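ok so I have now mended 2 of my niece's stuffed animals and one of my own (I'm a grown adult, yes) and I have opinions. Thread on fixing plush toys by hand, from someone who got a C in home ec.

First thing: thread. I used to grab whatever was in the junk drawer and everything popped open again by November. Polyester all-purpose, doubled, knotted twice. The cotton stuff from my grandma's tin is gorgeous and it snaps if you look at it wrong.

My friend Yevdokiia Zhuravel taught me ladder stitch over the phone while I swore at a rabbit. You go along one side of the gap inside the fold, hop straight across, go along the other side, and then after five or six stitches you pull and the whole thing zips shut. I screamed. I made her stay on the line while I did it again!

Do not pull hard on the first stitch, though. I ripped a fresh hole in the rabbit's armpit that was worse than the original hole.

Needle size: smaller than you think for the seams, and a long doll needle for anything that goes all the way through a head. I got mine at Kovalchuk (the notions store in Trultdale, behind the bakery) and they sell them singly, bless them.

Stuffing! I bought a 200 gram bag figuring it would last me years. It did one bear. One medium bear, and he's still a little soft in the neck. Tear it into small wisps and poke it in with a chopstick, otherwise you get lumps that feel like he swallowed a golf ball.

Teodoro Carretero replied to my last thread to say he saves old pillow filling for this, and sure, if it's clean. Mine was not clean. We will not be discussing my pillow.

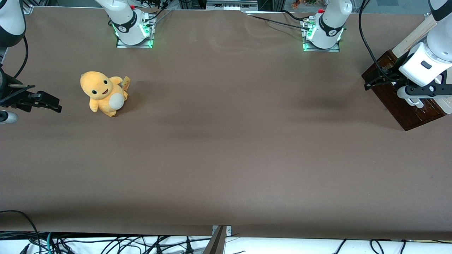
Can you machine wash a plush after you've sewn it up?
Most of the time, if it has no music box or glued-on parts. Zip it into a pillowcase, cold water, gentle cycle, then let it air dry for a couple of days and keep squishing it so the filling doesn't clump. I skip the dryer completely after what happened to Mumley (elephant, formerly fluffy).

For matted fur I use a pet slicker brush, tiny strokes, holding the fabric down with my other hand. Goes slow. Put a show on.

Next up is my niece's dog with the chewed ear, and I have to find brown felt that matches. If you've got a good way to copy an ear when the other one is also chewed, please tell me, I've been staring at it all evening.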